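Drela Coupe Production Figures Confirmed by Register

July 28, 2022

The Garside register has published revised build figures for the Drela coupe, the two-door car assembled at Stalthorpe. The new total is 79 cars, which includes two prototypes that earlier lists had left out. Both prototypes used the short wheelbase and a three-speed gearbox. All later cars were fitted with a four-speed manual transmission.

The figures come from chassis ledgers kept by the body supplier, Zevside, and were checked against surviving build plates. Of the total, 16 cars were completed with left-hand drive. A further nine left the works as bare chassis and were bodied elsewhere. Engine numbers do not run in sequence with chassis numbers, and the register lists the two separately.

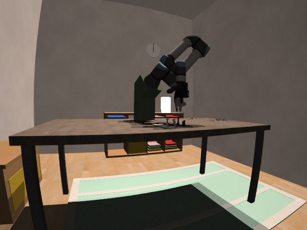
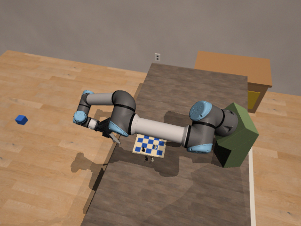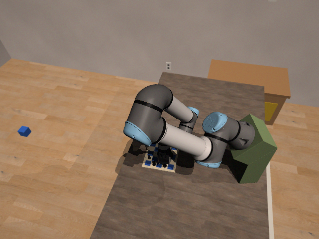
Register editor Wayne Rudd said the main source of error in the older list was the reuse of chassis numbers on cars returned to the works for repair. "A car that came back with a bent frame could leave with a new plate, and it was then entered twice," he said.

The revised list also moves the end of production to May, one month later than previously given. The final cars have the wider rear track and the larger drum brakes, but keep the early instrument panel. Owners with an original build plate are asked to send the chassis, engine and axle numbers to the register for the next edition.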